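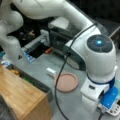
Akadel Robotics Club: Kitchen Task, Bench Gallery

The kitchen task is the second of two projects run by the club at Akadel this year. The team has six members, split between the controller, the training runs and the bench. The aim is a policy that carries out short pick-and-place instructions on a worktop, using a single arm with a parallel gripper. Instructions are given as one written sentence, for example "put the carrot on the plate". The work will be entered in the Mamlow student challenge in February, in the manipulation class.

The challenge rules allow 60 seconds per attempt, measured from the moment the instruction is sent. An attempt counts when the object is at rest in the named place and the fingers are clear of it. Pushing an object over the edge of a dish is not a fault. Touching the oven is.

Bench and layout

The arm stays bolted in one position for the whole season. Everything else may be moved between attempts within limits set out on the layout sheet, which Kanini Mussa keeps. The sheet gives a permitted area for each object and a minimum gap to the nearest tall item. Tall items matter more than was expected at the start. The planner treats the oven as a box with a safety margin on every side, and in the first version of the sheet that margin covered part of the area where the plate could be placed. The planner then refused goals that a person would have thought easy. The margin has since been reduced on the front face only.

Cable routing was settled at the same time. The gripper cable needs enough slack for a full turn of the wrist, and the slack has to go somewhere. Two clips on the upper link gave the best result of the arrangements tried. A third clip nearer the hand pulled on the connector when the wrist was turned fully to one side, and it was taken off again. 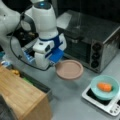 Grasp height is the setting that has taken most of the team's time. The controller works from a single height for the worktop and adds an offset for each container, so an error in the offset sends the fingers either into the base of the dish or over the top of the object. A flat plate is forgiving. A bowl is less so, as its sides limit the angle of approach and the fingers need room to open inside it. The carrot piece in the turquoise bowl is a case in point: it lies on its side near the middle, and the bowl itself is raised above the worktop by the unit it stands on, so two offsets have to be added together. Meinrad Pichler rewrote this part of the controller so that offsets are stacked from a table and no longer typed in by hand. The table is short and is read once at start-up. Changes made during a session have no effect until the controller is restarted, a point which has caught out most of the team at least once.

Training data

The current policy was trained on 300 demonstrations recorded by team members using the Dakero hand controller. Each demonstration is stored with its instruction, the joint positions, the gripper opening and the camera streams. Recordings in which the operator paused for a long time were trimmed, and those in which the object was dropped were kept in a separate folder. They are not used for training at present. Kanini Mussa has proposed using them to train a failure detector, which would let the arm stop and try again inside the time limit.

Two habits in the demonstrations showed up later in the policy. The first was a short hover above the object before closing, which came from operators checking their alignment. The second was a tendency to approach from the left. Neither is wrong, but the hover uses time, and the left-hand approach leaves little clearance when the layout is tight on that side.

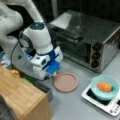 Clearance on the other side is set by the oven margin described earlier, and a new batch of demonstrations will cover approaches from that direction. Operators will be asked to work without the hover. The old recordings will remain in the set so that the two versions can be compared on equal terms.

Test procedure

A test block consists of 40 attempts with the layout changed after each one. The person who sets the layout does not operate the controller. Results are entered as placed, dropped, missed or timed out, with a note of the container used. Missed grasps are split into high and low where this can be judged from the wrist camera recording. No attempt is repeated within a block, and a block interrupted by a fault is discarded in full.

Open items

Offset table: reload without restarting the controller (Meinrad Pichler).
Layout sheet: add permitted areas for the second bowl (Kanini Mussa).
Gripper: fit new fingertip pads from Sundqvist and measure the change in closing width.
Data: record right-hand approaches, bowl and plate.

Page last updated 2024-09-08.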